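**Chamado 1.692: tampo marmorizado, bancada 30**
Aberto por: Ramiro Echevarría
Data: 13 de dezembro de 2022
Estado: em acompanhamento

## Sintoma

A folha azul-clara usada nas dobras prende no tampo quando é puxada na diagonal. No tampo antigo, liso, isso não acontecia.

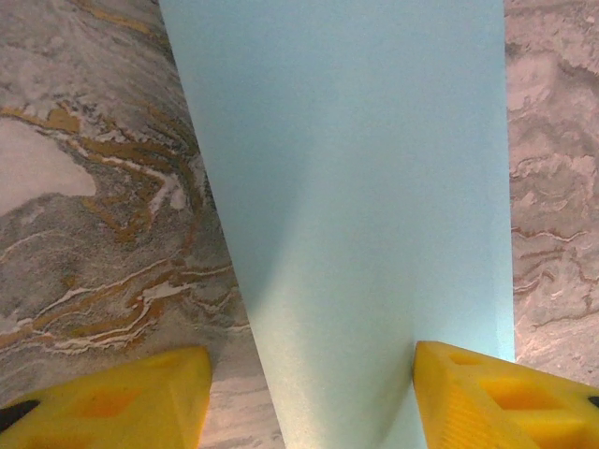
Qual limpador foi usado no tampo? Sabão neutro diluído, com pano de microfibra, na sexta-feira.

## Verificações

1. Passei a mão no tampo todo. Sem rebarba nem cola.
2. Troquei a folha por outra do mesmo pacote da Junine. Mesmo resultado.

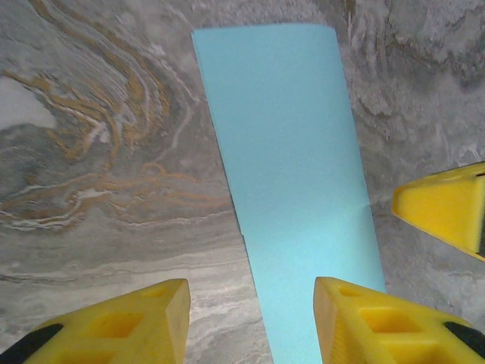

Visitación Mateos respondeu que viu o mesmo na sala de Minodstead e que lá sobrava película de sabão no tampo. Recomendou repassar só com água e secar bem.

3. Repassei com água e sequei. A folha passou a deslizar melhor no centro, mas continua presa 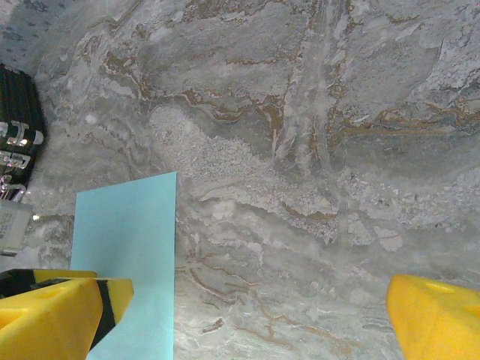
perto da borda da frente, onde o pano costuma passar menos. Vou repetir a limpeza só nessa faixa.

4. Pedi à Bermúdez um pacote de folhas mais grossas, 64 unidades.

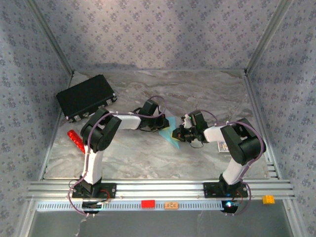 ## Pendências

- Segunda passada de água na borda da frente (Ignacio Calvo).
- Testar as folhas novas quando chegarem.
- Manter o chamado aberto até lá.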